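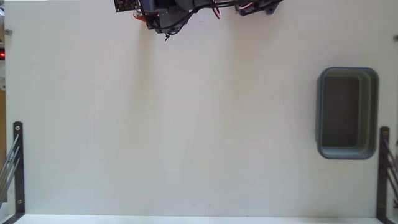
2 min read

July, workshop notes, GT car, endurance prep

Front left corner stripped again after the long-run test. Stint was planned at 2 hours on one set of pads with no brake change. Pad wear on the left is ahead of the right by more than I can put down to the layout of the track. Inner pad is tapered toward the trailing edge, outer pad is even. Right front shows a slight taper in the same direction, within what we normally accept.

Caliper pistons checked with the pads out. Two on the inner side return slowly when pushed back by hand. Seals look fine from outside, but the dust lips have gone hard. Both calipers to be rebuilt with new seals, left first. Old seals go in a marked bag, not in the trash, until Leif Bach has looked at them.

Disc: no cracks to the edge. Heat checking on the inner face, fine pattern, even all the way round. Runout measured on the bell and again on the disc face, both good. The disc stays in service as a practice part and does not go on the car for the race.

Ducts. The Cosow hose on the left had a soft spot just behind the bulkhead joint, where it bends around the steering arm at full lock. Squeezes flat under light pressure. Replaced with the same length from the roll and moved the clamp back so the bend starts later. Check for contact at full lock with the wheel on, both directions, before the car leaves the stands. Temperature paint on the left disc had gone one band further than on the right, and the hose could explain that by itself. I would still do the calipers.

Fluid: Derireo, fresh can, bled in the usual order from the longest line. Pedal was firm after the second round. Bled again with the engine running - no change in travel. Bias left where it was for the test so we have a fair comparison.

Wheel bearings: left front has some play when hot according to the driver notes, none that I can find cold. Leif wants it swapped regardless. Agreed. The spare hub has done 2,000 km and its grease is due, so it gets opened up first.

Pit stop gear. Gun number 3 is down on torque compared with the others. Regulator reads correctly, so it is the gun or the hose. Swapped hoses with gun 4 and the fault stayed with the gun. Sent to Arnardóttir for service. Until it is back we practice with the spare.

Logger: Prarneo channel for left front brake temperature drops out over curbs. Connector pins cleaned, lock tab was broken. New connector on order, tie-wrapped for now.

Open:
Left caliper rebuild, then right
Grease spare hub, fit, recheck play after first run
Full lock check on the new hose
Weigh all pads before fitting and write it on the backing plate
Ask Leif which compound he wants for the night stints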